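Do Parish Relic Stories Hold Up? Student Project Report
Eldana Woldegiorgis and Janka Ďurica
Piltgate College, Religion and Local History, February 2026

1. The question
The parish at Tridarwood keeps a small linen relic said to have touched the tomb of its patron. The leaflet by the door says it came to the parish through a priest named Mirzaei and has been there "since the beginning." We wanted to know what beginning that was.

2. What we read
We went through 231 pages of parish registers and 14 letters in the Orko bequest. The leaflet cites none of them. The first mention of any cloth is in a letter complaining that the altar rail is loose, and it gets half a sentence. Mirzaei is named twice, both times about coal.

3. What people told us
Of the 50 parishioners who filled in our form, 401 words in total were written in the "how do you know?" box, and most of those were "my grandmother." We don't doubt the grandmothers. We do doubt that they were all told the same thing, and the dates they gave don't agree.

4. Relic classes
A cloth touched to a tomb is usually counted as a third-class relic. The leaflet calls it first class, a term normally kept for bodily remains. Janka thinks this is a printing mistake. Eldana thinks someone liked the sound of it.

A folded cloth on a white surface, then the white tabletop again.

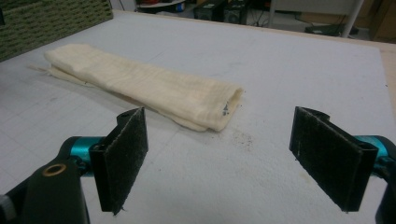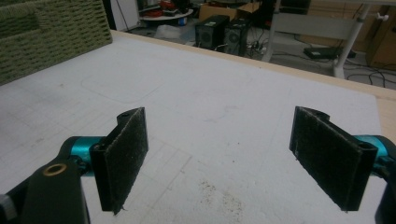
5. Findings
The cloth may be old. Nothing we read shows where it came from, and the feast day procession is recorded much later than the leaflet claims. We asked to see the certificate and were told it is "with the papers." We have read the papers.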